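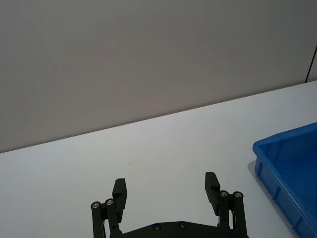

How does judo scoring work?

Judo is a sport for two people. Each one tries to throw the other onto their back. They wear a thick jacket, trousers and a belt, and they fight on a mat.

The best score is called ippon. You get it for a strong, fast throw that lands the other person on their back. An ippon ends the match straight away.

A throw that is good but not perfect may score a waza-ari. Two of those add up to an ippon, so the match is over then too.

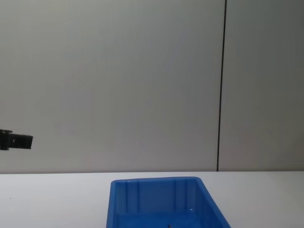
You can also win on the ground by holding the other person down on their back. The referee says "osaekomi" when the hold starts — that is when the clock begins.

Naveen Khurana teaches judo at the Larel club, where the youngest class has 14 children. They spend their first 5 lessons learning how to fall. You slap the mat with your arm and keep your chin tucked in. Throws come after that.

Before and after each match, both people bow.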